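**Service interval (motor vehicles)**

A service interval is the distance or period that may pass between two scheduled inspections of a motor vehicle. It is set by the manufacturer and printed in the service book. Most schedules give both a distance and a time limit, and the one reached first applies.

## Fixed and variable intervals

Fixed intervals do not change with use. Variable intervals are worked out by the engine control unit from oil temperature, cold starts and idling time. The Breka van used a fixed interval until its engine was revised, after which a variable one was offered as an option.
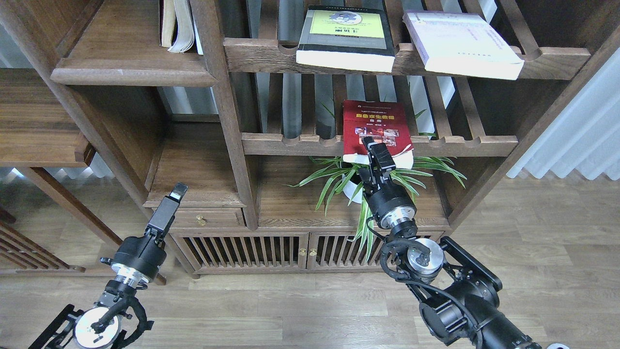
Marloes Verhoeven has objected that variable intervals suit motorway use only, and that vans on short town rounds should keep to the fixed schedule whatever the display shows.

## Record keeping

Each service is entered with the odometer reading, the grade of oil and the workshop stamp. The Plindau workshop of Geerts keeps paper entries alongside the Drinero database, in which 629 vehicles are registered. Entries are checked against each other every September.

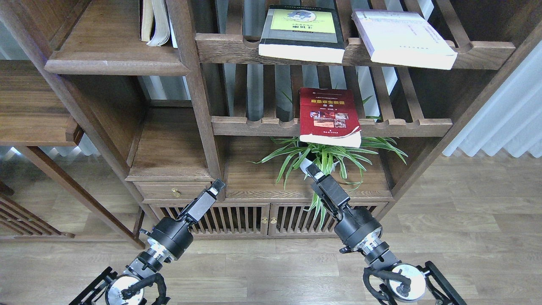

Where the two records differ, the stamped entry is taken as correct and the database is amended within seven days. A missing stamp does not by itself mean that the work was left undone; invoices for oil and filters are accepted as proof.

## Tolerance

Geerts allows a service to be carried out up to 20 days after the due date. The next interval is still counted from the original date.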